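# Flekach opens orders for tabletop clearing service

Monday, January 27, 2020

Flekach has opened orders for Sitamley, a subscription service that configures a single robot arm to clear and sort light items from a work table. The service is sold with setup, training of the arm on the customer's own items, and remote support. Delivery to the first customers is planned for September.

Sitamley does not include the arm. Customers supply their own, or lease one through Brandix, which handles hardware for the service. Flekach provides the control software, a calibration kit and 2 days of on-site work. During those days a technician fixes the position of the table and trays relative to the arm base, then records grasps on the items the customer wants handled.

The base plan covers up to 1000 recorded grasps. Flekach says most of that allowance goes to soft and irregular items, such as crumpled paper and shaped foil, whose outline changes each time they are handled. Rigid parts need far fewer recordings. Items heavier than 800 grams are outside the supported range. 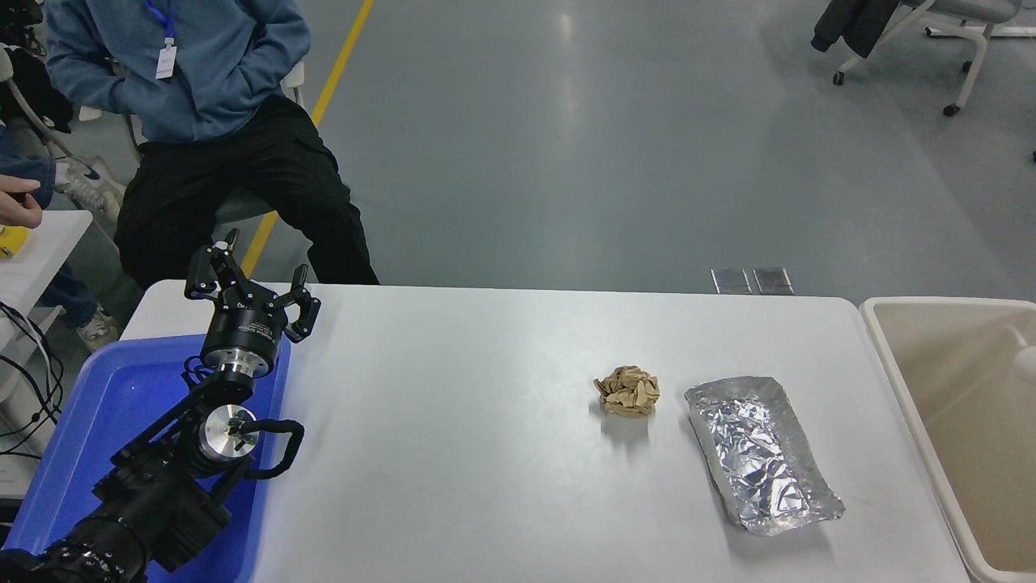 The software is written for grippers with two or three fingers. Three-fingered models take longer to calibrate, as each finger has to be checked separately for opening angle and contact force, but they hold foil with less crushing. Suction tools are not supported in this release — Flekach lists them as under study and gives no date.

A tray or basin can be assigned as a drop zone from the operator screen. Each zone has its own release height. If a tray is moved, the operator must repeat a short alignment routine before the arm will resume, and the routine has to be run with the arm at reduced speed. The company recommends a plain, light-colored work surface and steady overhead lighting. Glare from foil remains a known cause of missed grasps, according to the release notes, and a software fix is in testing.

Barrios, a packaging supplier, has signed for 2 workstations and will use them to sort returned samples. Terms were not disclosed. Flekach has published no cycle times for the service and says these will depend on the arm and the mix of items.

Support is by remote session on business days. On-site visits after the initial setup are billed separately, as are additional grasp recordings beyond the plan limit. Orders for the second delivery group will open once the Barrios workstations have passed acceptance.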